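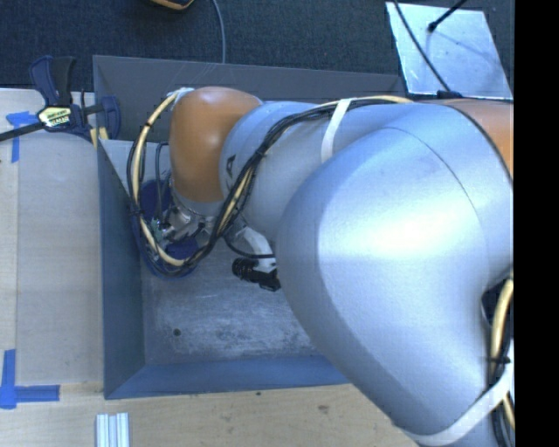

Tips for running hose and cable on a shop arm

Most advice on dressing a robot arm comes from people selling cable carriers. I've looked at the carriers. I still use ties, straps and a hose with some slack in it, and I'm not convinced the 599 dollar kit does anything for a shared workshop that a bag of hook-and-loop doesn't.

Leave the wrist loop bigger than looks right. A neat, tight loop looks great in photos and pulls its fittings the first time the last joint turns over. Jog every joint to both ends of its travel at low speed, by hand on the pendant, before you cut anything to length. If you already cut it, buy more hose. Couplers in the middle of a loop are a bad economy and I have yet to see one that stayed put.

Ties hold the bundle together. They shouldn't be what holds the bundle to the arm. Use a wide strap for that, and snug it with the arm in its most folded position. Tadeusz Borkowska swears by foam under every strap. I tried it for a month and the foam crept out from under two of them, so make up your own mind.

Wrap the hose where it rubs the wrist. Any smooth wrap will do. The spiral stuff collects chips, whatever the package says.

Camera on the tool: keep the bracket short. Every article tells you to calibrate more often. Check first whether the bracket flexes when you push it with a thumb, then see if you still need the calibration. Arwel Parry recalibrated ours 14 times before anyone tried the thumb.

Bins move. People claim a full bin is heavy enough to stay where it's put, and it may be, until someone leans on the bench. Clamp it at a corner, keep the handle on the outside, and then teach your positions. Remember that a clamp jaw inside the bin is one more thing for the tool to hit, so add it to your keep-out zone.

Tape corners on the bench are good for putting a bin or board back close to where it was. They are not a fixture. Tape has width, and two people will line up to different sides of it. Pick the inside edge and write that on the wall.

Don't trust the bottom of a metal bin to be flat. Touch off in several spots and use the highest. If you pick with suction, try it on the worn patches too. The Felten cups we bought were described as fine on any surface, and they weren't fine on ours. The cheap Dadau ones were no better.

Speed: we run at 37 percent. Wyn Pumphrey would like 51. I have asked what we would do with the time saved and am waiting to hear.

Check the straps in December, when the shop gets cold and the hose goes stiff.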